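Ticket 634
Project: Pirenari (student household robotics, simulation track)
Opened by: Sowmya Marar
Assigned to: Deok-su Hyun
Component: bathroom scene, pick task
Priority: medium
Status: open, waiting on re-run

Summary
Spray bottle pick fails after the scene update in May. The same policy checkpoint was fine in the old scene.

Steps to reproduce
Load the bathroom scene with the default seed. Start the bottle pick task from the saved home pose. Let it run to the step limit, which is set at 799.

Expected
Gripper closes on the body of the bottle and lifts it clear of the tank lid.

What we get
Gripper reaches the bottle and touches it low on the left side. The bottle tips and the lift never registers. The log says "contact: true, grasp: false" until the episode times out. Three runs, same result each time.

Environment
Lab machine Gonadley, headless. Also tried on my own laptop with the viewer open. No difference apart from speed.

Comments

Deok-su Hyun, 10:40 am
Can you check whether the bottle collision mesh was regenerated when the new models went in? The old one was a plain cylinder. If the new one is a convex hull, the rounded part will behave differently under the fingers.

Sowmya Marar, 11:15 am
It's a convex hull now. I swapped the cylinder back in and re-ran. The bottle tips less but the grasp still isn't registering. Friction values are the same in both files, I compared them line by line.

Deok-su Hyun, 11:30 am
OK, so the mesh is part of it. Next guess is the grasp target. It's stored as an offset from the bottle's origin, and the artist may have moved the origin from the centre to the base. That would put every approach too low.

Sowmya Marar, 1:20 pm
Confirmed. Origin is at the base in the new file. I've added the height offset in the task config on my branch (karras-offset). Haven't touched the model itself as the Estgate team is using it for their wiping task.

Deok-su Hyun, 1:45 pm
Good, leave the model alone. Please don't merge yet. There are 2 other things to look at while we're in there:

The trash bin and the vanity look like they're sitting above the floor. It shouldn't affect the pick, but if their spawn heights are wrong then the tank and lid heights could be wrong too. Print the z values for all of them after the scene has settled.

The cloth is on the lid to the right of the bottle. Check that it's set as soft body in the config. If it's still rigid, the planner will treat it as an obstacle and could be pushing the approach over to the left.

Sowmya Marar, 3:10 pm
Cloth is soft body, so that's ruled out. Bin and vanity both have a spawn height left over from the old floor – I'll fix those in a separate ticket so this one stays readable. Tank height matches the spec.

Deok-su Hyun, 3:25 pm
Thanks. Re-run with the cylinder mesh and the offset together, then attach the log and the final grasp state. If it passes I'll review the branch and we can update the club wiki page on model origins. The viewer capture is attached for reference.

Attachments 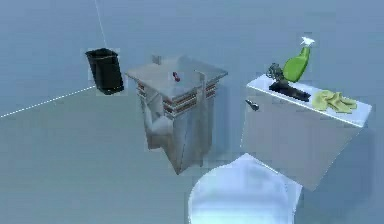 Ticket 634, viewer capture: gripper against the lower left side of the spray bottle.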